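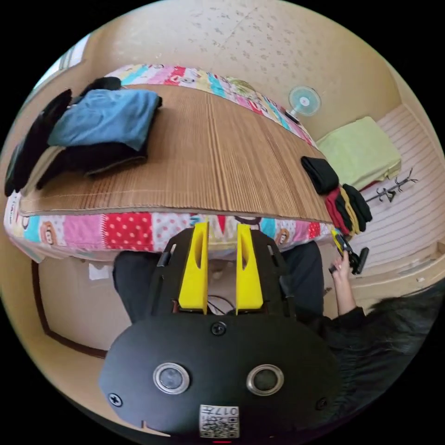

*Fig. 1 – Chambre avec lit, site de Corkent.*

**Rapport d'avancement, lot « confort acoustique »**
Rédaction : Ama Laryea
6 janvier 2020

Les relevés de bruit nocturne sont terminés à Corkent et en cours à Zimden. Le niveau résiduel est enregistré par pas de 15 minutes, fenêtres fermées puis entrouvertes. Les séries de novembre perturbées par le vent ont été écartées et seront refaites sur les façades nord.

Points ouverts :

- étalonnage du second sonomètre, retour attendu du laboratoire ;
- plans de gaines de Zimden, version périmée ;
- accord du syndic pour l'accès au local de ventilation.

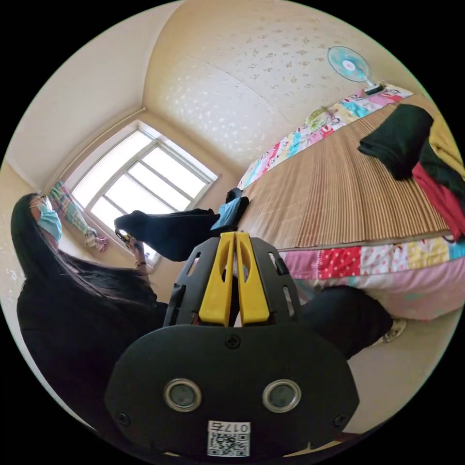
Le bruit d'équipement reste le poste le plus défavorable. Les bouches d'extraction émettent dans la bande des 400 Hz, avec une émergence de 5 dB par rapport au fond. Begović propose un silencieux de gaine de 300 mm ; la perte de charge doit être vérifiée avant commande. À défaut, une réduction du débit nocturne sera étudiée, sous réserve de conformité.

Le site de Flultmont n'est pas engagé. Son démarrage dépend du versement de la deuxième tranche, dont nous demandons le maintien au calendrier prévu. Les dépenses sont conformes au budget, hors frais de déplacement, en léger dépassement. Le tableau détaillé figure en annexe B.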